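4. 棚の課題の準備と記録のしかた

この章では、ハンドグリッパーを使って「棚の課題」を練習するときの準備、記録、片付けを説明します。初めて参加する部員は、3章(グリッパーの点検)を終わらせてから、この章を読んでください。3章を読んでいない人は、まだグリッパーを持たないでください。

私は日本語が母語ではありませんので、言い方が少しかたいところがあるかもしれません。意味が分からない文があったら、部室のノートに章の番号と文を書いてください。次の版で直します。

4.1 この課題の目的

棚の課題は、Majimbun大会の予選の練習です。人がグリッパーを手で持ち、台所のような机の上で物をつかみ、棚へ移します。その動きを記録して、あとでロボットアームの学習に使います。うちのクラブでは、学習の作業はNondia班が担当しています。記録をする人は、学習のプログラムを知らなくても大丈夫です。ただし、記録の質が悪いと、Nondia班の人が何時間も困ります。ゆっくり、ていねいにお願いします。

一つの記録を「本」と数えます。9月の終わりまでの目標は、クラブ全体で200本です。前の学期は192本で終わりました。

4.2 用意するもの

・ハンドグリッパー 1台(Wullard製。箱のふたに番号が書いてあるもの)
・充電したバッテリー 2個
・記録用のメモリーカード 1枚
・二段の棚と、棚に置く物
・乾いた布
・記録表とえんぴつ

注意:バッテリーは、前の日の夜に充電を始めてください。練習の直前に充電を始めても、間に合いません。

4.3 机と棚の準備

1. 机の上を乾いた布でふきます。ぬれているところがあると、物がすべって、つかむ位置が変わります。

2. 棚を机の奥に置きます。棚の脚が四本とも机についていることを、手で軽く押して確認します。がたがたする場合は、脚の下のねじを回して調整します。

3. 上の段に物を並べます。缶やガラスびんなど、重い物を先に置いてください。びんのふたは、必ずしめてください。

4. 下の段に物を並べます。物と物の間は、グリッパーの指が入るくらいあけます。ただし、全部を同じ間隔にしないでください。本当の台所では、物はきれいに並んでいません。

5. つかむ物を机の手前に一つ置きます。これを「目標物」と呼びます。目標物の名前を記録表の一番上の行に書きます。

6. 目標物以外の物も、机の上にいくつか残します。横に倒れたコップなどもそのまま使ってかまいません。予選の机にも、関係のない物が置いてあります。
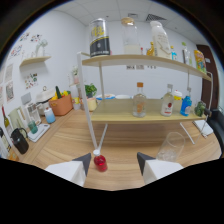 7. 机のまわりの椅子を後ろに下げます。練習中に足が椅子に当たると、グリッパーがゆれて、その記録は使えなくなります。

8. 部屋の明かりをつけます。窓がある部屋では、カーテンを閉めてください。夕方は外の光が早く変わりますので、午後4時からあとは特に気をつけてください。

メモ:物の並べ方は、記録5本ごとに変えます。毎回変えると時間がかかりすぎますし、まったく変えないと、Drandgateの検査で「同じ配置が多い」という警告が出ます(Drandgateは、私たちが使っている記録管理ソフトの名前です。使い方は6章にあります)。

4.4 グリッパーの持ち方

1. 利き手でグリッパーのハンドルを持ちます。人さし指はレバーにかけます。

2. レバーを引かない状態で、二本の指が左右同じ角度に開いていることを目で見ます。片方だけ開いている場合は、3章の点検にもどってください。

3. ひじを体から少し離します。ひじを体につけると、上の段に届くとき、手首が急に曲がります。

4. 反対の手は、体の後ろか、横に下げておきます。反対の手がカメラに入った記録は、やり直しになります。

注意:レバーを強く引きすぎないでください。指の先の部品は交換できますが、注文してから届くまで長い時間がかかります。薄いプラスチックのコップをつかむときは、特に弱い力で引いてください。強くつかむと、コップの形が変わってしまいます。

4.5 記録の手順

1. メモリーカードを入れて、電源を入れます。緑のランプがつくまで待ちます。

2. グリッパーを机の手前の開始位置に持ってきます。指は開いたままにします。

3. 記録ボタンを一回押します。短い音が鳴ったら、心の中で三つ数えてから動き始めます。すぐに動くと、最初の部分が記録されないことがあります。

4. 目標物の前までゆっくり進みます。指の間に目標物が来たら、一度止まります。

5. レバーを引いて、つかみます。持ち上げる前に、目標物が指の中で回っていないか見ます。

6. 目標物をまっすぐ上に持ち上げてから、棚の方へ動かします。低いまま動かすと、棚の脚にぶつかります。これは新しい部員に一番多い失敗です。私も最初の日に何回もぶつけました。

7. 空いている場所に目標物を置きます。底が板についたことを感じてから、レバーをもどします。

8. 指を開いたまま、来た道をもどって開始位置に帰ります。

9. 記録ボタンをもう一回押します。長い音が鳴れば終わりです。

10. 記録表に、番号、目標物の名前、結果(〇、△、×)を書きます。

結果の書き方は次の通りです。
〇 一回でつかみ、一回で置いた。
△ つかみ直し、または置き直しをした。
× 目標物を落とした、倒した、または別の物を動かした。

△と×の記録も消さないでください。失敗した記録も、Nondia班が別のフォルダーで使います。消してもよいのは、人の顔が入ってしまった記録と、記録ボタンを押し間違えた記録だけです。

4.6 液体の入ったびんを使うとき

液体の入ったびんは、空のびんより動きがむずかしいです。中の液体がゆれて、重さの中心が変わるからです。次のことを守ってください。

・ふたをしめたあと、びんを横にして、もれないことを流しの上で確かめる。
・びんの真ん中より少し下をつかむ。
・棚の上で手を速く止めない。
・近くに電気ケトルや、ほかの電気製品がある場合は、プラグを抜いておく。

警告:ガラスのびんを落としたときは、すぐに記録を止めて、まわりの人に声をかけてください。われたガラスを手でさわらないでください。ほうきは部屋の入口の横にあります。

4.7 よくある問題

緑のランプがつかない
バッテリーを一度はずして、もう一度入れます。それでもつかない場合は、もう一つのバッテリーに変えます。両方ともだめなときは、グリッパーを箱にもどし、箱の上に「修理」の紙をはってください。自分で開けないでください。

指が最後まで閉じない
指のつけ根に小さいごみが入っていることが多いです。電源を切ってから、やわらかいブラシで取ります。水は使いません。

Drandgateに「38」というエラーが出る
メモリーカードの空きが足りません。カードの中のデータをパソコンに写し、写した本数と記録表の本数が同じであることを見てから、カードを空にします。順番を逆にすると、データがなくなります。

記録の途中で目標物が倒れた
そのまま続けないで、開始位置にもどって記録を終わらせます。結果は×です。目標物を立てて、次の番号で新しく始めます。

4.8 片付け

1. 電源を切り、バッテリーをはずします。
2. グリッパーの指を布でふいて、箱に入れます。
3. 棚の物はそのままでもよいですが、食べ物は必ず片付けてください。野菜などは、その日のうちに冷蔵庫に入れるか、持って帰ります。
4. 記録表を青いファイルに入れます。
5. 使ったバッテリーを充電器にのせます。

日曜日は建物が早く閉まりますので、片付けは終わりの時間の30分前に始めてください。データをパソコンに写す作業は、次の練習の日でもかまいません。その場合は、メモリーカードを封筒に入れて、封筒に「まだ写していない」と書いてください。

データの名前のつけ方は5章で説明します。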